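Notes on a House Standard for Handheld Gripper Work

Version 2 of our table-setting procedure took effect on February 23, 2019. Jacqueline Huet drafted it, and I was asked to review the sections on layout and on shared tables.

The layout section is brief. The tray goes down first, with the bowl, spoon and saucer set clear of its rim. Chopsticks are recorded separately, by position, before any grasp is attempted.
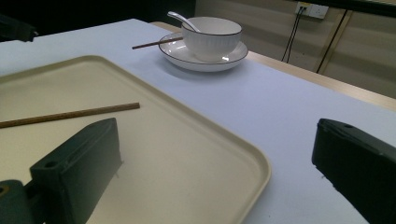

Cables are to remain behind the table at all times. Operators check both fingers for burrs and report them under the Verka maintenance code.

Section 4, on shared tables, drew the most comment. Where two grippers work over one table, only one may approach an object at a time, and the other holds its position with the jaws open. Edeltraud Lehner asked that the rule also cover practice runs. I supported the change, and it was adopted.
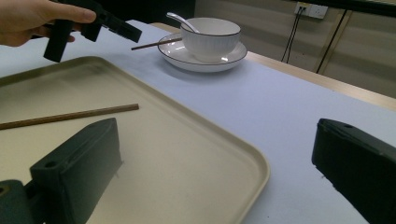
Two handheld grippers at the shared table.

Comments on Section 4 remain open until April and should be sent to Ms. Huet.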